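Loan Servicing Reps Wanted - Vestville office (full time and part time)

Posted Sunday, January 5, 2025

Barros Lending is hiring for the Vestville branch. Personal loans, small dollar installment loans, some debt consolidation. Need people on the phones and at the front counter before tax season gets going. If you've done bank teller work, collections, billing, insurance claims, anything like that, read on. If you haven't, read on anyway, we train.

What you'd be doing

Taking payments by phone and at the counter. Setting up new due dates when a customer's payday moves. Going over the loan agreement with people line by line before they sign, including the part about late fees. Calling accounts that are past due (politely, there's a script, stick to it). Scanning pay stubs and bank statements into the file. Closing out the cash drawer.

You will also get payoff quotes wrong at first. Everybody does. Ask.

What we need

High school diploma or GED. Okay with numbers. Okay with people who are having a bad month. Clean background check, we handle cash and Social Security numbers so no way around that one. Spanish is a big plus. Typing speed, don't care, just be accurate.

No sales quotas on this job. You won't be asked to push add-on insurance or refinance anybody.

Hours and pay

Full time is Monday to Friday with one Saturday morning a month. Part time is evenings, 4 to 8, days to be worked out with the branch. Paid weekly. Training pay is $600 a week full time and goes up once you are signed off on all three queues. Part time training pay is $390 a week. Health and dental after 68 days for full time. 11 paid days off the first year plus federal holidays.

Signing bonus: none right now, sorry. There was one on the old posting, please ignore it.

Where

Vestville, second floor, use the side stairs after 5. Free parking behind the building. The Firkton bus stops across the street. We also have two openings at the Britau branch, same pay, same hours, put BRITAU at the top of your application if thats the one you want.
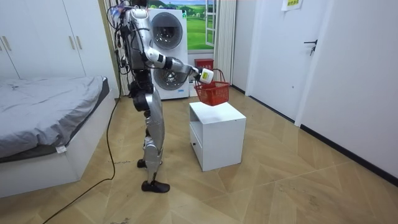
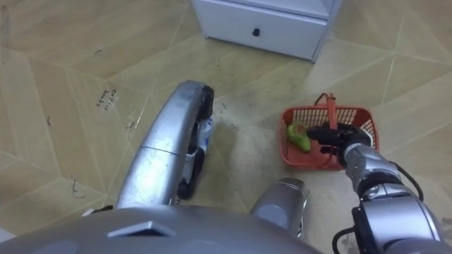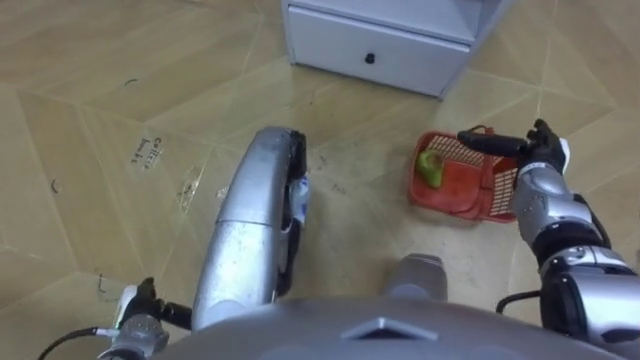
How to apply

Resume and a short note, a few lines is plenty. Tell us which shift and when you could start. Drop it off at the front counter or use the Apply button on this page. No calls please, the phone lines are for customers and they are busy enough.

First interviews are by phone, 15 minutes. Second one is in person, bring photo ID and the names of two people you have worked for. We'll have you read a sample loan agreement and explain it back to us in plain words, so don't be suprised by that.

Next training class after this one isn't until May. If you apply too late for this round we keep your resume on file for that one, no need to send it again.

Current Barros customers can apply but the account has to be up to date. Equal opportunity employer.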